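Probelauf? Unbedingt, und zwar mit Publikum!

Ich liebe Generalproben. Wirklich! Wer Veranstaltungen plant, kennt diesen Moment am Vorabend, wenn der Saal noch nach Teppichkleber riecht und trotzdem schon alles da ist: Licht, Bühne, Nervosität. Und dann proben wir vor leeren Stühlen. Warum eigentlich?

Im Juli haben wir in Netau eine Fachtagung für 200 Gäste vorbereitet, und Yi-an Hwang hatte die herrliche Idee, zur Probe 42 Leute aus der Nachbarschaft einzuladen. Rentner, zwei Schulklässler mit ihren Müttern, der halbe Chor. Sie bekamen Suppe und durften alles fragen. Nach einer Viertelstunde wussten wir, dass die Einlassschlange genau vor der Garderobe stehen bleibt und dass man den Moderator hinten links nur erahnt. Das hätte uns kein Ablaufplan der Welt verraten!

Natürlich kostet das. Dong-geon Min rechnet mir gern vor, dass 70 Minuten Technik mit voller Besetzung kein Spaß fürs Budget sind, und er hat ja recht. Aber ich setze die Stunde inzwischen in jedes Angebot, gleich neben Miete und Catering.

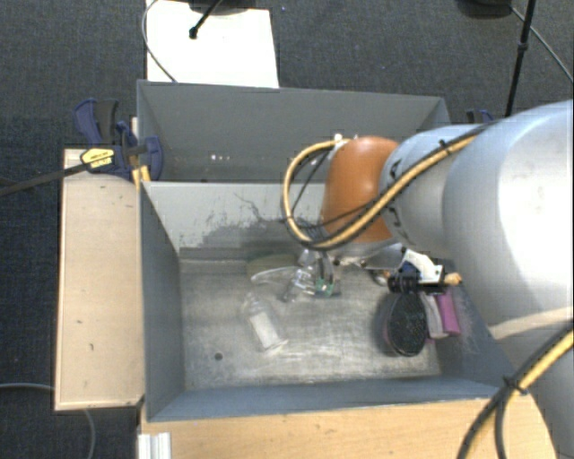
Durchsichtige Flasche in einem grauen Behälter mit Trennwand.

Für die nächste Tagung in Cidville steht der Probeabend schon im Kalender (die Suppe auch). Wer mitessen will, meldet sich bitte bei Yi-an.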